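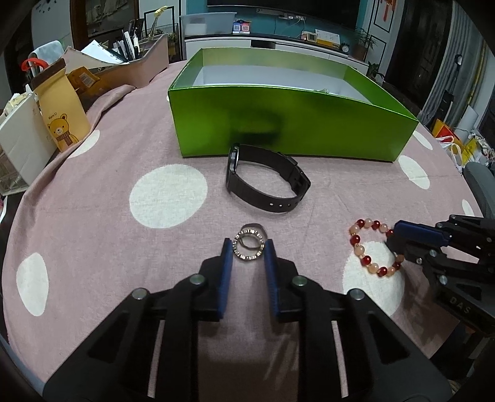
Figure 1. Rings, bracelet and watch on the sorting cloth, green gift box behind.

Unit 4: Sorting and Packing Small Accessories
Home Organization, Course Handout
Instructor: Gemechu Teshome

Read this before the practical session and bring it with you. The unit covers jewelry and other small things that people wear every day and then put down wherever they happen to be standing. The method works on an ordinary table in an ordinary room. You do not need a workbench or a special mat.

1. The work surface

Use a cloth. A bare tabletop lets rings roll, and a dropped stone can chip on a hard edge. The polka dot cloth in Figure 1 is pink with large white dots. A plain cloth is easier on the eyes when the pieces are small, but a patterned one will do if you keep the pieces apart from each other.

Leave the middle of the table for sorting. Paper bags, trays, pens and anything else that lives on the table can go to the sides. Moving everything out of the room first takes too long, and most people give up at that stage.

2. First sort: by shape

Beginners tend to sort by value or by who gave them the piece. Both lead to long conversations. Sort by shape first:

Small and round: rings, round pendants.
Hoops: bangles, plain or patterned.
Beaded loops: anything strung on elastic or thread.
Straps: watches and fitness bands.
Odd shapes: brooches, hair clips, pins.

Rings often come to the table overlapping, like the two in Figure 1, where a rose-gold ring with small stones lies over a thinner plain silver band. Separate these before doing anything else. Stones scratch plain metal, and the plain band is the one that will show the marks.

Straps take up more room than their weight suggests. A watch can be laid on its side with the strap in a loop, or opened out flat. For storage, flat is better for leather and the loop is fine for rubber or silicone. Do not fasten a leather strap at its tightest hole and leave it there for months.

3. Check each piece

Pick up one piece at a time, look it over, and put it down in a new spot. Check for:

a loose stone (touch it lightly with a fingertip, do not pry)
a bent clasp or pin
frayed thread or stretched elastic between the beads
dirt in the settings

Wipe with a dry, soft cloth. No water on strung beads. Repairs go in a separate envelope with a note saying what is wrong -- you will not remember by May, when we come back to this collection in Unit 6.

Brayden Petrenko, who teaches the repair session, asks that nobody glue anything before his class. Glue in a setting is harder to remove than people expect.

4. Choosing the box

We use an open-top gift box for the exercise. The green one in the figures has a white interior, and small dark pieces are easy to find against it. Any stiff box of that kind is suitable. The Gavalas and Golano boxes in the supply closet come in 2 depths; take the shallow one for jewelry and leave the deep one for scarves and belts.

Things already in the box can stay if they are soft and clean. If they are hard or heavy, take them out. 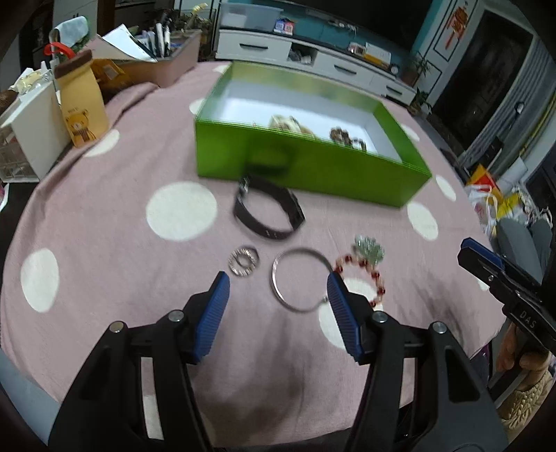 5. Packing order

Straps go in first, along the walls of the box. Bangles lie flat on the bottom. Beaded bracelets go inside the bangles where they fit. Rings, pendants and brooches are wrapped one by one in tissue or put in small bags, and go on top. A brooch with an open pin is always wrapped, even for a short move.

Fill empty space with tissue. Close the box and tilt it gently from side to side. If you hear pieces knocking together, open it and add more.

6. Label

Write the contents on the outside of the box, by group, and add the owner's initials. Gridico labels stick well to glossy card. Gimen labels come off after a few weeks -- use them only for the practice round.

Before the session

Bring one box and a handful of pieces from home. Costume jewelry is fine and preferred. Leave anything you would be upset to lose in its usual place. Tissue and small bags are provided in room 646.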